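Search tips Enter keyword

Keeping a White Matte Worktable Clean
By Araceli Requena
2/21/24
3 min read

Matte white tops show graphite, rubber scuffs and oil sooner than gloss ones do. The low sheen comes from a fine surface texture, and dirt sits in the texture. Wiping with a dry cloth moves it around.

For daily cleaning, use a damp microfiber cloth and a few drops of dish soap in warm water, at 38 °C or so. Work in straight passes from the far edge toward you. Rinse the cloth, wipe again, dry.
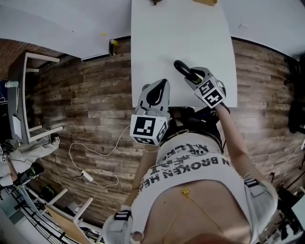
Black rubber and soft plastic parts leave gray streaks when dragged. Lift them. For streaks already there, a melamine sponge works with light pressure, seven or eight strokes at most. More than that polishes the spot, and a shiny patch on a matte top is permanent. The same goes for sandpaper finer than 2,000 grit on a painted top.

Dried glue: soften with isopropyl alcohol for two minutes, then lift with a plastic scraper held nearly flat. Test the alcohol under the table first. Some painted tops lose color.

Check the front edge separately. Sleeves and wrist straps rub there all day, and the film that builds up needs a second wash.

Related
Drawer runners: when to use dry lubricant
Removing label residue from plastic bins
Table heights for standing work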